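Okay, picture frame people, gather round, I've had the best week and I need to tell someone about the BACKS of things. Thread!

Started because I finally decided to get the hallway wall sorted. I've got a pile of frames and plaques collected over the years, and I've only ever looked at the fronts. Turned them all face down on the table after tea and lost a whole evening.

You learn so much from a back! Bent tabs, brown tape, somebody's pencilled sums, a sticker from a framing shop in Windham that closed years ago. I love all of it.

My favourite kind by a mile is the keyhole slot. Round hole for the screw head to go in, narrow channel for it to slide along, and the whole thing sits flat on the wall. No wire, no sawtooth thingy digging into the plaster. So neat.

And when there are two slots at different angles you get a choice of how to hang it. I reckon I owned mine for ages before I clocked that. Same with the little dowel legs – pop one in and it stands on a shelf instead.

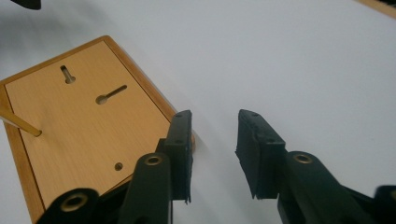
Anyway, the trick for getting your screw in the right spot. Sharada Mudaliar taught me this at the Romthorpe framing night back in March and I've been evangelical ever since. Lay a strip of paper over the slot and rub it with the side of a pencil. The shape comes up like a leaf rubbing!

Mark the narrow end of the channel, because that's where the screw finishes up. Tape the paper to the wall, poke a hole through your mark, peel it off, done. I used to mark the round end and everything hung a bit lower than I'd pictured.

Leave the screw head proud of the wall by a whisker. Too far in and it won't catch, too far out and the frame wobbles. I do a half turn, try it, another half turn, try it again. Very soothing, would recommend with the radio on.

Colour chat! I'm a sucker for an orangey-brown border with a pale panel behind it. Gunther Grube reckons the back should be stained to match. Gunther, I adore you, but no. Let the plain grain have its moment.

Tonight's tally: 4 up on the wall, and the big one is waiting on longer screws. The hardware shop had a box of 200, so I'm set until I'm a grandmother.

Show me your backs, please! Especially odd old hangers, I'm keen to see how other people's are done – and if you know what the brass clip on my nan's mirror is called, shout out.

© 2018 | Contact | Back to top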